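Week 5: Reading Ruth as a story

Okay, so last time we got through Judges and I promised you something gentler! Ruth is only four chapters, so please read the whole thing in one sitting before you mark anything up. I always start with Naomi, who comes home to Bethlehem and tells the women to call her Mara, "bitter." Hang on to that name, we'll need it in chapter 4.
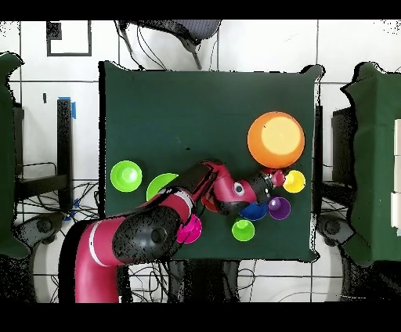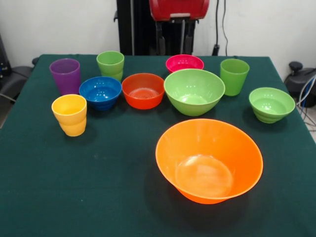 Then there's the gleaning in chapter 2. Leviticus 19 tells landowners to leave the edges of the field for the poor and the foreigner, and Ruth is both. Anjani Chong asked me whether Boaz is being generous or just keeping the law (great question, bring your own answer). Look at verses 15 and 16 before you decide.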